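Keys, again

Posting fast because there's bread in the oven and I have 80 things to do before we leave for Bidthorpe. But I promised a few of you the key post so here it is, the key post.

Background for anyone new: I lose keys. House keys, bike key, the little one for the mailbox that costs money to replace. In December I locked myself out twice in one week and the second time I sat on the step for so long that the woman across the way brought me soup. Nice soup. Still not something I want to repeat.

So this year's project is the entryway. Except we don't really have an entryway, we have a door and then right away the living room, gray wall, shoes everywhere. Whoever laid out these Osbridge apartments did not own a coat. Things I tried first, in no order:

A bowl. Everyone says get a bowl. The bowl had keys in it for maybe four days and then it had batteries, a lemon, receipts, one glove. I dug for my keys every morning in the lemon bowl.

Adhesive hooks on the wall. Took the paint off. My landlord doesn't read this, I hope.

A nail. Just a nail. Worked the best of all of them to be fair, but it was behind the door and I kept catching my sleeve on it, and the sweater from my aunt has a hole now.

Then Youssra Bouzid, who some of you know from the comments, wrote and told me to stop using the wall. Get a stand, she said. Something with pegs, like people use for necklaces, and put it where you already drop stuff. I drop stuff on the low shelf by the couch. She knows me too well considering we've met twice.

I went looking. Tresden was the town with the good secondhand place so I took the bus out there, one hour, rain, and they had nothing but lamps. So many lamps. Came home and ended up with a plain black one, T shape, pegs under the bar. Plus an oval tray for the junk that isn't keys – which was the real problem the whole time, I think. The junk needs its own place or it eats the keys.
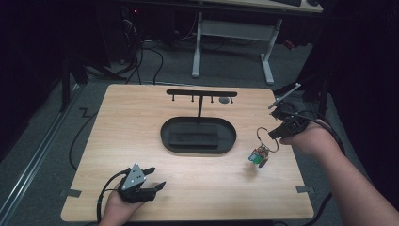

Peg stand, oval tray, and the keyring with the colorful charm.

OK so some notes.

Short pegs are fine. I worried about that. I wanted big coat-style hooks but big hooks invite big things, and then you have a tote bag hanging on your key stand and it goes over. With a little knob on the end the ring stays put and there's no room for anything else. Good.

Put a charm on it. I can't say this enough. I used to think charms were for kids and then I got one and I can find my keys in a bag by feel. Also from across the room. Bright ones, the uglier the better. Mine at home is a felt radish that has seen some things.

Split rings, get the thin ones if your pegs are short. The fat double ring I had from the bike shop kept sliding down to the knob and sitting there looking like it wanted to fall. Didn't fall. Bothered me anyway.

The tray. Get one with a rim! I had a flat slate thing from Vahidi (the gift shop, the one next to the pharmacy, not the restaurant) and coins went off the edge of it every single day. A raised edge is all you need. And oval is nicer to walk past than square, I have hips, I have bruises from the old shelf. I keep the tray in front of the stand so my hand goes past the pegs first, then down to the tray. Try it the other way round and you'll put the keys in the tray. I did it for a week. Back to the lemon bowl basically.

One rule for the tray: three things, max. Mine are transit card, lip balm, and whatever is in my pocket that day, and the pocket thing has to leave by bedtime. I am about half good at this. The pocket thing last night was a walnut.

What I haven't solved: the mailbox key. It's so tiny it needs its own ring and then I forget it exists becuase it's on its own peg looking lonely. Currently hangs with the spare. If you've got a better idea tell me.

Also haven't solved guests. My brother came over, hung his sunglasses on a peg, then his car keys on top of the sunglasses, then couldn't find either. Family trait.

Someone asked last time if this is all a lot of fuss about keys. Yes. But I left the house five mornings running without turning round on the stairs, and I have not missed the early bus, and there has been no step sitting and no soup. Well I did make soup. Diffrent soup.

Bidthorpe next, packing post if I get a minute, the suitcase zipper is broken again so it'll be a grumpy one. Timer's going, bread.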